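Keep the Old Floors

Every time a house on my street changes hands, a dumpster shows up, and within a week it is full of floorboards. I walk past and want to climb in. Those boards were fine! They were scratched and a little gray by the back door, and somebody looked at them and saw a problem.

I love wood floors the way other people love old cars. I grew up on one, I learned to walk on one, and when I bought my place on Veder Street the first thing I did was pull up a corner of the carpet in the closet. Narrow oak, 2 inches wide, under three layers of pad and glue. I sat down right there and laughed.

It took me 13 evenings to get the staples out of the front room alone (bring a cushion for your knees, and better pliers than mine). The house is over 100 years old and the boards have moved with it. There's a dip by the radiator where a marble will roll every time. I've had two offers to level it and I turned both down.
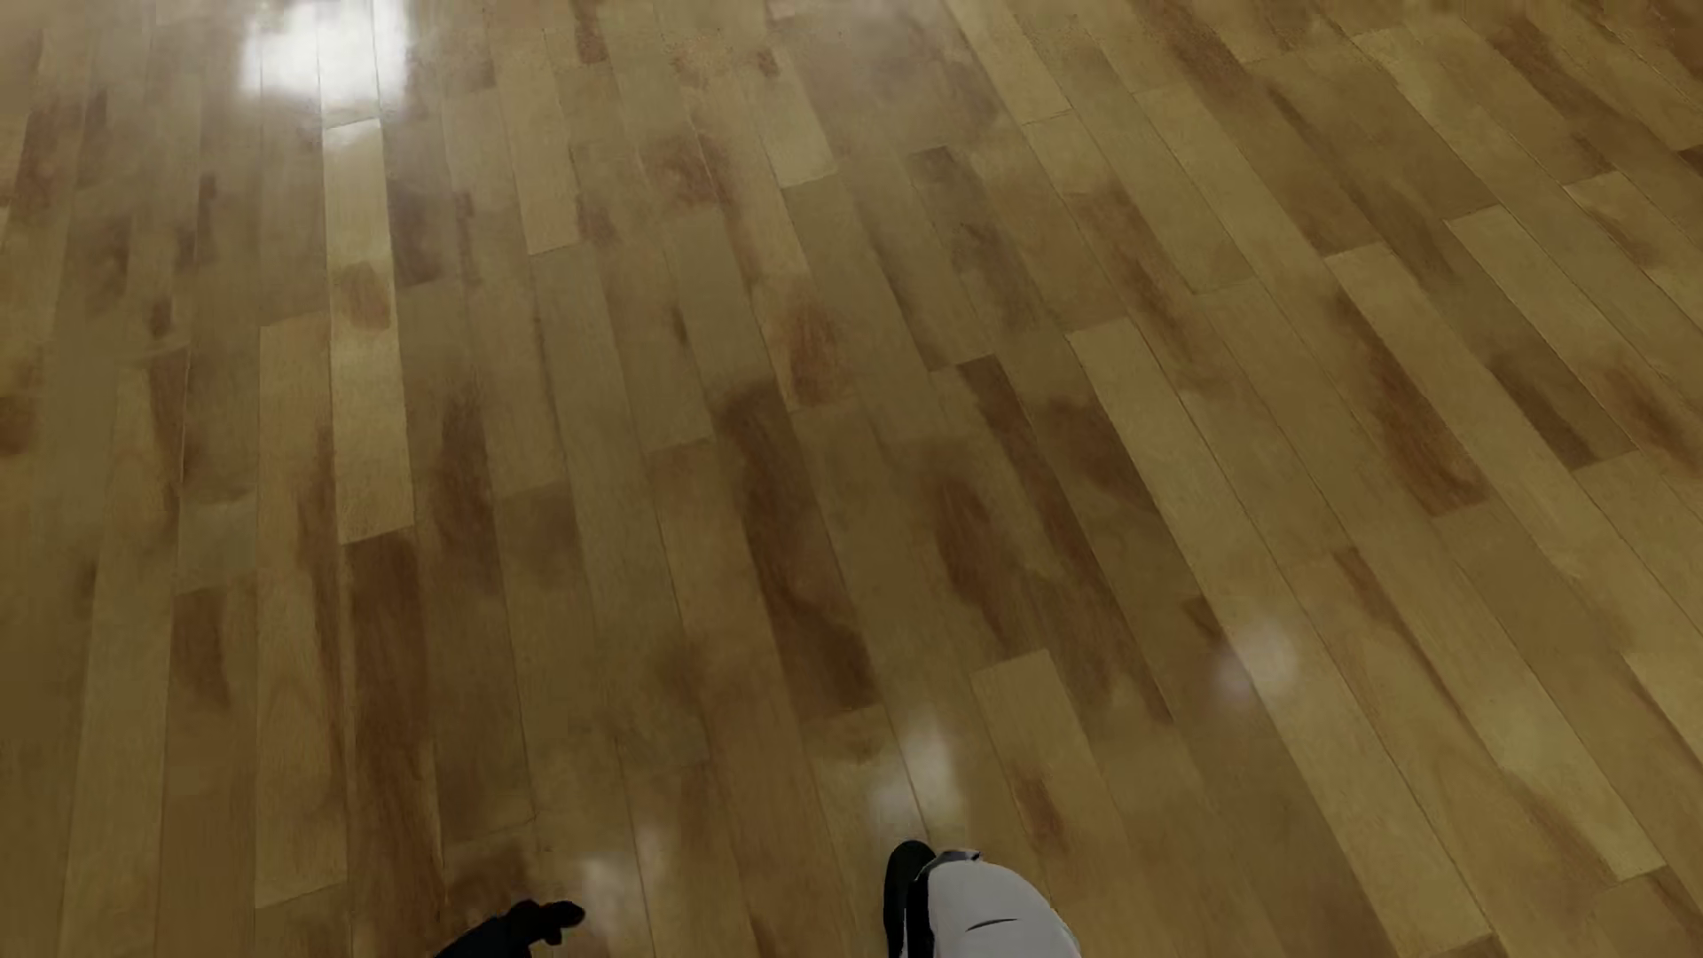
Mixed tones and staggered joints give a board floor its character.

What gets me is the color. Look at a good floor in late afternoon and you'll find tan next to honey next to a brown that is nearly green, and somehow it all belongs together. Much of what gets sold now goes for one even shade from wall to wall. The showroom at Courtois had a whole aisle of pale gray planks, and I couldn't tell where one stopped and the next began.

I know the case for new. It's quick, it's quiet underfoot, and you can mop it without a second thought. My quote for replacing the downstairs was $2,724, and I understand why a family with a baby on the way would sign that paper and be glad of it. Some floors really are past saving, too.

But please lift the corner first. Sand a patch the size of a dinner plate and put a little oil on it, then leave it overnight. I've talked four neighbors into trying this, and three of them kept their boards. The fourth gave me hers, and they're stacked in my garage waiting for June, when I start on the upstairs hall.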